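Lurdes Correia and Odette Rolland
January
6 min read

3. Metering and Data Collection

The Gullell district was selected for the water demand study because its pipe network is hydraulically separate from the rest of the city. Water enters at two points, and both inlets were already fitted with flow meters reporting to the utility control room. We installed radio-read meters at 600 service connections. Readings were taken hourly and sent to a gateway on the roof of the Tanguy pumping station, where they were stored before transfer to the Sistano data platform.

Clock drift was the main source of error in the raw data. Meters were therefore resynchronized each Sunday, and readings with a time stamp outside the permitted window were discarded. Gaps of up to two hours were filled by linear interpolation. Longer gaps were left open, and the affected connection was removed from the daily balance for that day.

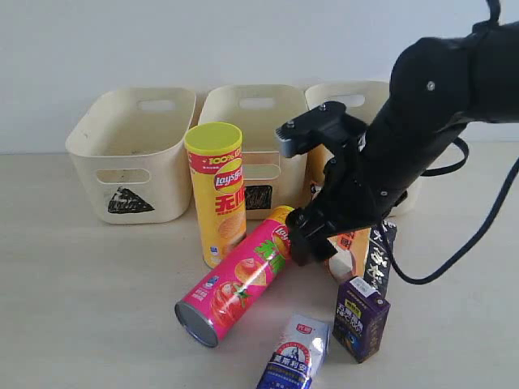
Figure 2

Night flow was calculated from the readings between 2:00 and 4:00 a.m., when household use is lowest. The difference between inlet flow and the sum of metered use was treated as apparent leakage. This figure includes unmetered public use — street washing and park irrigation — which could not be separated from pipe losses with the meters available. Irrigation schedules were obtained from the parks department and used to exclude nights with planned watering.

3.1 Demand Model

Hourly demand was estimated with Jita, a forecasting tool developed for the project. Inputs were air temperature, day type, and demand over the preceding week. A separate model was fitted for each inlet zone. Combining the zones gave a smaller average error but hid the morning peak in the eastern zone, where most of the apartment buildings are located. The zone models were kept for this reason, and all results in Section 4 are reported by zone.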